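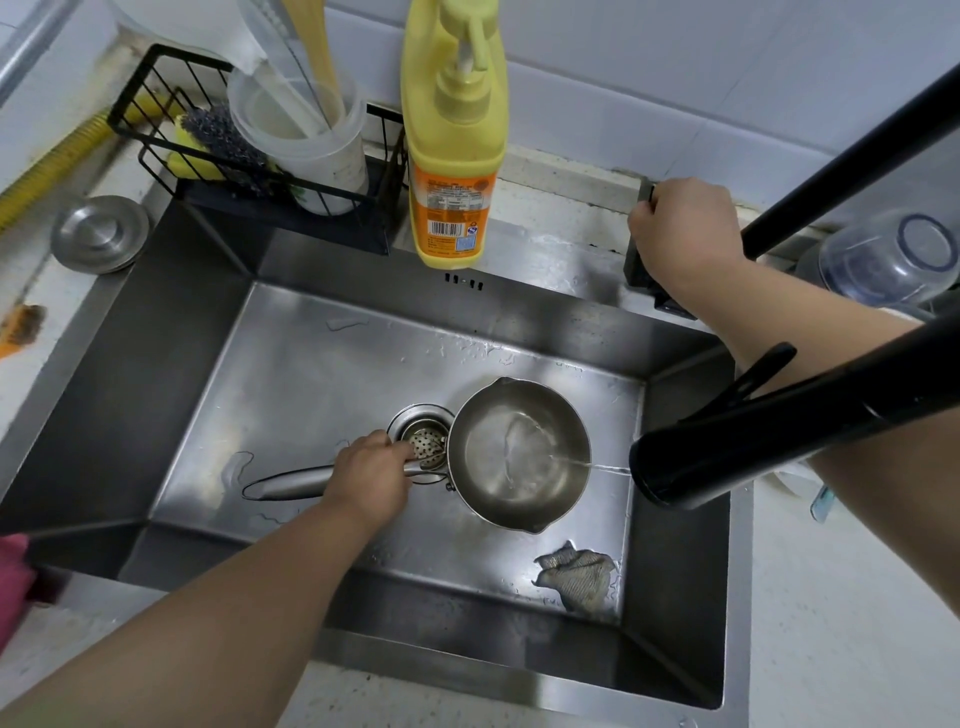
4. Setting Up a Raffle Draw

This section explains how to prepare a draw with the Fillusel console. Complete the account set-up in Section 3 before you begin.

4.1 Creating the draw

1. Sign in with the organizer code and select New Draw.
2. Enter a draw name. The name is printed on every ticket and cannot be changed after the first sale.
3. Enter the number of tickets. The standard license allows up to 3,302 tickets per draw.
4. Select a ticket range. Ranges may start at any whole number.
5. Enter the number of prizes, up to a maximum of 30, and list them in the order in which they are to be drawn.
6. Select Save. The console displays a draw reference, which must be kept with the sales record.

Note: Draws created on the older Usix console can be opened for viewing only.
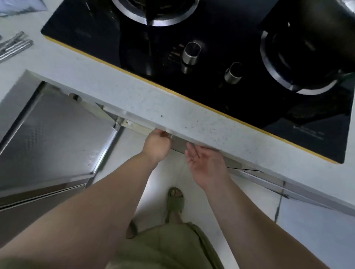 Stovetop with silver control knobs, set into a speckled countertop.

4.2 Closing sales

1. Select Close Sales at least 10 minutes before the draw.
2. Enter the numbers of all unsold tickets and select Void.
3. Compare the total shown with the sales record. If the totals differ, do not continue.

Caution: Voided tickets cannot be restored. Check each number before confirming.

4.3 Running the draw

1. Select Start. Winning numbers appear one at a time.
2. Announce each number and select Accept.
3. If a prize is refused, select Redraw. The first number remains in the log.
4. Print the results sheet and have it signed by the organizer.

If message 207 appears, the ticket range overlaps with an open draw. Close the earlier draw or contact the Jiltthorpe support desk.

Section revised 30/07/2025.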